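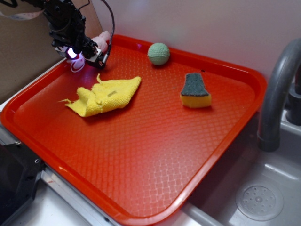
I spent a morning in June at the Pakside lab in Prilcombe, mostly because Vendula Skála had told me her team finally had a number worth printing. They do! Their robot arm now picks the right thing off a cluttered tray 80 percent of the time, and it learned from just 29 demonstrations per object.

The method is called Ackroyd, and the idea is pretty simple. The arm makes its first guess from a wide view of the whole tray, moves in, then makes a second guess from a small camera up at the gripper. If the two guesses disagree, it backs off and looks again before it closes its fingers. Vendula calls that the polite pause.
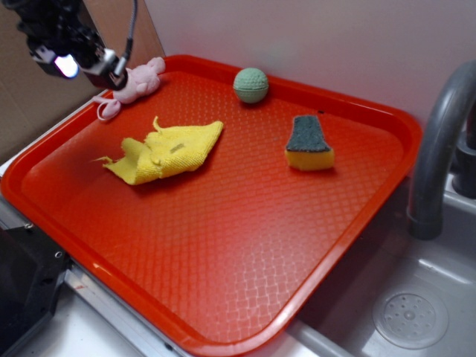

Soft things are what used to trip it up. A ball or a sponge has one obvious shape, but a cloth or a stuffed toy looks different every time you set it down (I have the same trouble with fitted sheets). Chak-lun Chu ran the tests – 2,655 grasps in all, over nine weeks – and he told me the second look made the biggest difference on the plush toys. The ball hardly changed.

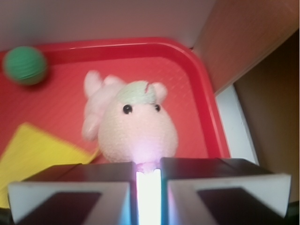

*The gripper's view of the pink plush toy, with the green ball and yellow cloth nearby.*

I asked what still goes wrong. Cloths, mostly, when they get bunched up and the arm can't settle on an edge to pinch. The pause also costs time, and Vilmos Csonka would like to trim it before the team tries fuller trays. They're writing up the results now, and Vendula says the code will go out with the paper.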